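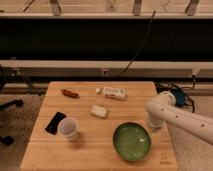
O braço robótico chegou à nossa bancada de triagem. O que muda para a equipa?

Publicado por Marta_triagem, 31 de maio de 2025

Trabalho nos perdidos e achados da Mustance. Passam por nós telemóveis, copos, tigelas, garrafas, tudo misturado, e desde fevereiro temos um braço a separar parte disto. Estou a adorar! Só que somos quatro e dois colegas acham que vão ficar sem turno. Alguém já passou por isto?

Tamás Fülöp

Passei, na Drivero, e hoje não voltava atrás. No primeiro mês o braço tratou 672 objetos e nós corrigimos 191, portanto trabalho não faltou :) O que mudou foi o tipo de tarefa: menos horas de pé a pegar em coisas, mais tempo a registar, a falar com quem procura o que perdeu e a ensinar ao sistema as peças difíceis (os copos translúcidos deram-nos água pela barba). Peçam à chefia formação para todos, incluindo quem está desconfiado. A minha colega mais cética é agora quem melhor afina a pega! E perguntem por escrito o que acontece aos turnos.

rui.ayala

Aqui foi tranquilo, ninguém saiu. Mas arrumem os cabos.

Lena K.

Concordo com o Tamás na parte dos turnos. Na Kulance fizemos rotação de 72 em 72 horas entre bancada e balcão e toda a gente aprendeu as duas coisas. Recomendo imenso!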